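Handheld Grippers and Demonstration Recording
Robotics Studio, Unit 3 handout - Kusum Maurya
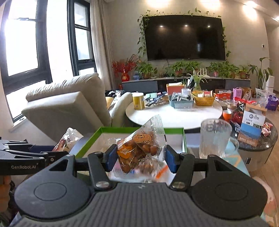 Fig. 1. Snack package held between the two blue finger pads, over the green-rimmed box.

Welcome to my favorite unit of the whole course! Up to now you've been writing motions by hand, joint by joint, and your wrists have had nothing to do. From here on your own hands do the work, and the code learns from them.

Task for Project Jastia

Each team records pick-and-place demonstrations in a lived-in room, with ordinary clutter left where it is. The full class set is 487 demonstrations, and we'll train the Tromard policy on it for 4000 steps the first time through. Don't worry if the first result is wobbly - the wobbles are where we learn the most, and I love going through them with you.

Look at the grip in Fig. 1 before you start. Thin plastic packaging is a wonderful test object. It bends, it shines under the lights, and its contents can shift while you carry it. A wooden block does none of that! Notice too how much of the view the gripper itself takes up. Your model gets that same view, so anything hidden behind the pads is hidden from the model as well.

Recording a good demonstration

Start with the jaws open and the object in view. Approach at a steady speed, slower than feels natural. Close until the pads hold the package, then stop squeezing (a crushed snack is still a grasp, but it teaches a bad habit). Lift, pause for a beat, move, lower, release, back away. Keep recording until the gripper is clear.

If you fumble, keep going and mark the take "recovery" in the log. Good recoveries are gold.

Vary your starting position between takes. Come in from the left, from the right, from higher up. Last term the Gunn team made every approach from the same side, and their policy was brilliant from that side and hopeless from any other.

Terms for this unit

Episode: one recording, from open jaws to open jaws.
Aperture: distance between the finger pads at a given moment.
Occlusion: part of the object hidden from the camera, often by your own gripper.
Rollout: one run of the trained policy on the arm.

Before lab

Read the Sterberg notes on calibration, sections 1 to 3. Bring two packaged items of different stiffness. Lab is in room 1008, and your log sheet goes in the Unit 3 folder before you leave.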